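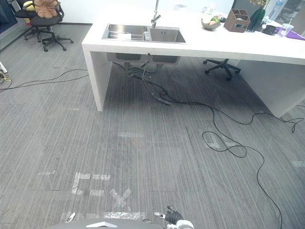 The practice kitchen at Drostska, with cables on the carpet and tape marks on the floor.

Why did the robot stop?

A robot called Yensuk had one job in June: roll up to the sink. It had done this 478 times. On the next try it ran over a loop of cable, and the cable wrapped itself around a wheel.

Yensuk knew all about sinks. It had never been taught about cables, so it kept pushing. Then a safety switch noticed the motor was working too hard and cut the power.

Hrvoje Atanasov untangled the wheel with scissors and some grumbling. Now Yensuk has to check the floor before it rolls. So does Hrvoje, who tripped on the same cable at lunch.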